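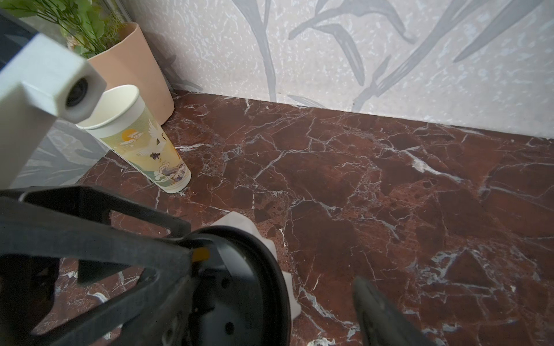 Ticket reopened. Status: not fixed, whatever the release note says. The wrist-view segmentation in Staseo still throws phantom objects when the background is busy, and I don't accept "improved robustness on textured surfaces" as a closing comment without a number next to it. On the dark red marble the white veins come back as edges strong enough to survive the plane fit, and the planner then treats them as things to avoid. The paper cup with the crane on it gets a mask that stops partway up, where the printed clouds give way to the paler yellow and green. Plain gray bench at the Grikville lab: no trouble at all. I suspect that bench is the only surface the patch was checked on.

What I tried, in order:

1. Raised the edge threshold from the default to 40. Fewer phantoms, but the cup mask got worse. Put it back.

2. Turned off the color channel and ran on depth alone. Phantoms gone. The polished stone gives patchy depth, so now there are holes in the counter instead. The planner is happy to send a finger into a hole.

3. Cleared the planner cache, as support asked. No change. I didn't expect one, and I'd like to know what the theory was.

4. Replayed 3000 saved frames through the old build and the new build, same config. The masks differ only where the arm's own housing is in view. That looks to me like a change to the self-filter, and the release note doesn't mention the self-filter.

Hnatiuk's reply on Saturday was that we should retrain. Maybe. Retraining was also the answer in October, and it cost us 2 days and moved the problem from the counter to the wall.

Asking for: the self-filter diff, and the list of surfaces in the regression set. If Husia has a build with the old filter and the new plane fit, send me that and I'll run the same frames on it. Please don't set this to Resolved until I've replied.

Daryna Savchuk

Print this ticket | E-mail this ticket

This site uses cookies to keep you signed in. By continuing you accept our cookie policy. OK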